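3.2 Wash loads and fibre loss

Loads were made up from whatever households in Grorbridge handed over, mostly bedding, some towels. No sorting by colour. Each load was weighed dry, then run on the 40 setting with 20 ml of the Clisell liquid and nothing else. Outflow caught in a mesh bag on the drain hose, bag changed after every run. Pruvost did the first 8 loads, Moulin the rest. Same machine throughout.

Mixed laundry was the awkward one. Prints, denim, pale and dark fabrics all in together (Fig. 2), and so no way of saying which peice shed what. We kept these loads in anyway – it is how people wash.

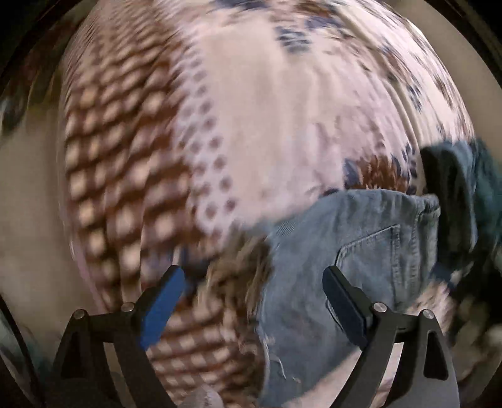 Figure 2. Patterned household fabrics heaped in a drum.

Drying the mesh bags took longer than planned. Left overnight at first, but the weights were still drifting in the morning, so from March onwards they went in the warm cupboard for a full 90 minutes and were weighed twice. Where the two weights differed we took the second. Three bags split at the seam and were thrown out of the count.

Cattaneo's method asks for a blank run between loads. We did this only when the fabric type changed, as water at the Clultgate site was metered and the budget was small. Some carry-over is therefor likely, mainly from towels into whatever came next. Spin speed was held at 1000 for all runs. Fuller drums seemed to shed less per kilo – less rubbing, perhaps – but load size was never set on purpose and we would not lean on this. See section 4 for the weights.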